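A workroom that keeps its lights on

The shared workroom in Plemetdale was a storage hall until Vimska took on the lease. It still has the height of one. The ceiling is white-painted planking between heavy beams, and a walkway runs across at upper level, so the far end of the room feels like a house built inside a shed.

The fit-out was kept cheap. Roughly 2000 went on paint and lighting, and most of the furniture came second-hand through Zondach. Fluorescent tubes do the main work, helped by daylight from the windows on the left. The square white pillar in the middle could not be moved, so the layout starts from it. Tall metal shelving went up beside it, open on its tiers, and whatever is in use that month gets put there.

The tables are the part people remember. One has a pink-and-white checked cloth, the sort you would expect in a café, and it has stayed put through three changes of layout. Members eat at it, sort post on it and lay out drawings when the long table is full.

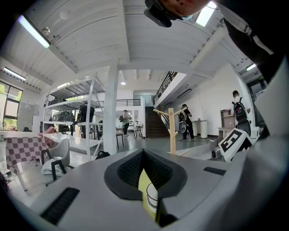
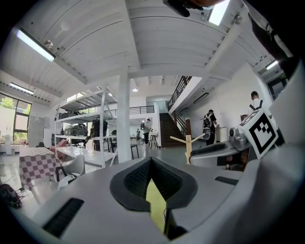

Rezaei, the joinery firm that uses the room in the mornings, would have liked more storage at floor level, and says that open shelves are fine until five people want the same one. Bags end up on the ground – there are no lockers yet, and two are on order for the spring.

Vimska has agreed to look at the lockers again in July. The walls by the windows will be repainted at the same time, in the same white. The checked cloth is staying, although it needs a new hem along one side.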